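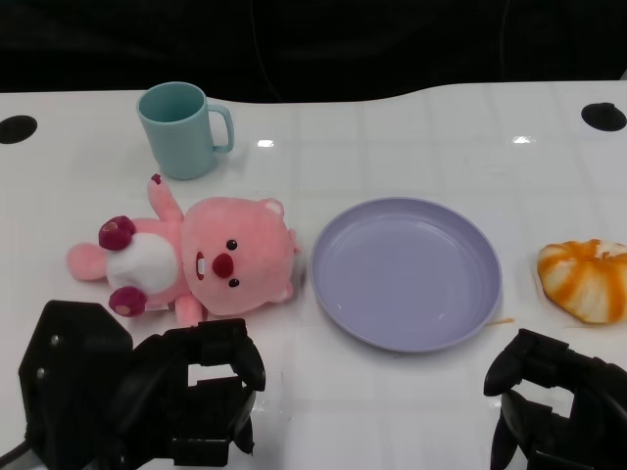 Page last changed: 15 August 2025

Network Security Fundamentals
Handout 5: Segmentation and Access Between Zones
Course coordinator: Lavanya Kotian
Laboratory instructor: Otis Lindgren

Reading before the session

Students should have read the chapter on address planning and completed the subnetting worksheet from Handout 4. The terms broadcast domain, gateway and access list are used below without further definition.

1. Purpose of segmentation

A flat network is one in which any device can reach any other device without passing through a point of control. Flat networks are simple to install and easy to extend, and many small organizations still run one. The difficulty appears when a single machine is compromised. An intruder who controls one workstation on a flat network can probe file servers, printers, backup systems and the management pages of the network equipment itself. This is called lateral movement.

Segmentation divides the network into zones and requires traffic between zones to pass through a device that applies a policy. It does not prevent the first compromise. It limits what can be reached afterward, and it gives the administrator a place to record attempts to cross from one zone to another.

2. VLANs and their limits

A virtual LAN separates devices at the data link layer. Two hosts in different VLANs cannot exchange frames directly, even when they are plugged into the same switch. Traffic between them must be routed.

Students often assume that creating VLANs is sufficient. If the router forwards freely between them, the separation has little security value. A VLAN becomes a security boundary only when the routing point enforces rules. Configuration errors on trunk ports can also weaken the boundary, and unused ports should be disabled or placed in a VLAN with no onward route.

3. Worked case: Vernness

The case used this term is Vernness, a distribution company with two offices joined by a site-to-site tunnel. The initial network was flat. The revised design, prepared by Kamlesh Pal and reviewed by Lihua Feng, has five zones:

Staff workstations
Servers
Voice and printing
Guest wireless
Management

The guest zone may reach the internet and nothing else. Staff may reach the servers on named ports only. The management zone may open connections to network equipment in every other zone, but no other zone may open a connection to it. Administrators enter the management zone through a single jump host named Konda, which requires a second factor and closes idle sessions after 30 minutes.

The inventory application, Kusuma, listens on TCP port 3511 on one server. In the first draft of the policy, the rule for Kusuma permitted all ports from staff to that server. Lihua Feng's review rejected the rule – the remote desktop service on the same host would have been exposed to every workstation.

4. Writing the rules

Rules are read from top to bottom, and the first match applies. Place specific rules above general ones. End each policy with an explicit deny that writes to the log, even where the device already denies by default; on many devices the default deny is silent.

Every rule in submitted work must state its source, destination, service, action and owner. The word "any" may appear in a permit rule only with a written justification. Temporary rules must carry an expiration date.

Stateful devices permit return traffic for an established connection automatically. Do not write a separate rule for replies.

5. Laboratory exercise

Work in pairs. Using the Zemon simulator, load the Vernness starting file and build the policy for the staff and guest zones. Test each permit rule with one connection that should succeed and one that should fail, and save the log entries for both. A policy submitted without test results will be returned unmarked.

Simulator accounts are issued by Arif Ismail. Students who took the February session must request a new account, as earlier ones have been removed.

6. Questions for discussion

Where should a network printer be placed if both staff and guests need to use it?
What is lost when a jump host fails, and how might access be restored without opening the management zone?
Which denied connections deserve an alert, and which need only be logged?

Written answers to the second question are to be handed in with the laboratory report.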